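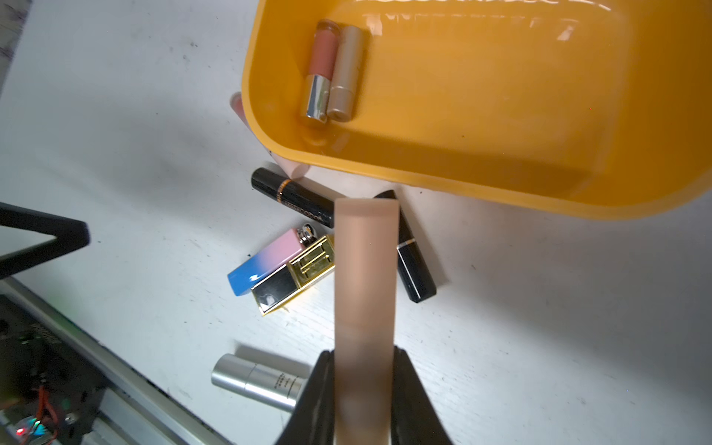

1/ Read the Purdale guidelines for tabletop manipulation data over lunch. All of them. My main question is who checks any of this.

2/ Rule one says every object has to be "clearly identifiable" before an episode counts. Fine for mugs. Now try lipsticks. A square case, a silver tube, a frosted one standing up between the fingers. The Purdale object list has one entry for all of that and it's "cosmetic, small."

3/ Then there's the grip rule. Fingers centered on the long axis, no contact with neighboring items. On a cluttered table? Either you spread things out first and your clutter data is fake, or you break the rule and check the box anyway. I know which one people do.

4/ Gromwood say their set is "fully compliant." 3,822 episodes submitted, 779 looked at by a person. The rest were passed by a script that reads the log file. The log file does not know if a tube ended up in the tray or behind it.
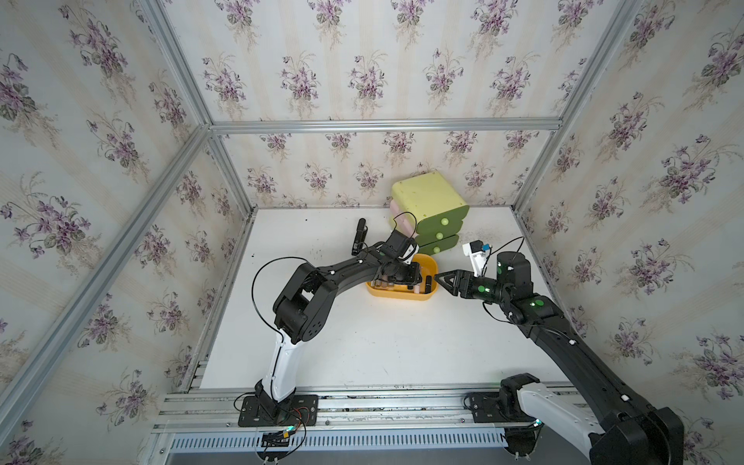

5/ And two arms over one tray is where the rulebook goes quiet. There's a minimum clearance for a single arm. There's one for an arm and a person. For gripper to gripper you get a single line — "operators should use judgment." That's a shrug with a section number.

6/ Öztürkmen at least wrote their own version: one arm owns the tray until it has backed off, then the other may go in. Slow as anything. I'd still sign that before I'd sign "judgment."

7/ Housekeeping is section 4. Wipe the surface, clear debris from the rails, tuck the cables. Good advice. Also the only part with no record attached, so guess how often it gets done.

8/ Someone will say Plurgate certification fixes this. Plurgate wants 800 episodes and a signed form. I asked what happens if the episodes are bad. They sent me the form again.

9/ I'm not against having a standard. I'd take a one-page one if it said: watch the whole clip, write down what was dropped, keep the failures in.

10/ The next draft is due in April. Comments are open but the comment box has a character limit, so you're getting it here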